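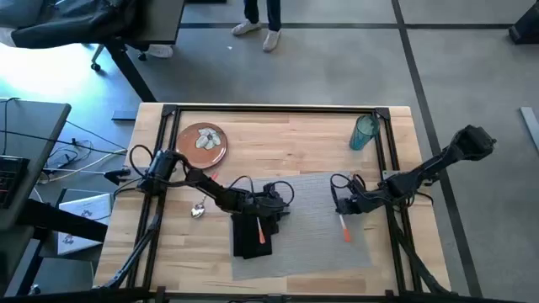 The two arms at the table-setting job, placemat down and cutlery on the go

Trenumcombe Robotics Club: minutes of the April meeting

I'm on minutes again, so sorry in advance for the spelling! We started at 5 with the usual scrum for chairs. Last month's minutes were agreed, apart from the bit where I wrote that we'd won the Koyama Cup (we came second, I got carried away).

Table-setting project. Most of the evening went on this. The cloth and the orange-handled cutlery are still the hard part, and we had a good long chat about whether the left arm should deal with the cloth before the right one goes anywhere near a utensil. The Onden group say yes, the Ritier group want both moving together as it looks miles better for the judges. Agreed to try it both ways and bring timings next month. The plate and glass can wait till the cutlery is sorted.

Recordings. We've got 66 good runs saved and want 200 before the summer break, so please, please put your name on the rota. I've also asked that people write down which runs they binned and why (run names like "oops2" are no help to me at all).

Money. We have £917 left. Spare gripper fingers were agreed, a second placemat was agreed, matching club hoodies were put off again, boo.

Koyama Cup. Entry form goes in this month. The Ritier group will write the project page and I'll check it over.

Any other business. Someone asked about cable ties and we all agreed we need more. Biscuits next time are down to the Onden group.

Finished at quarter to seven.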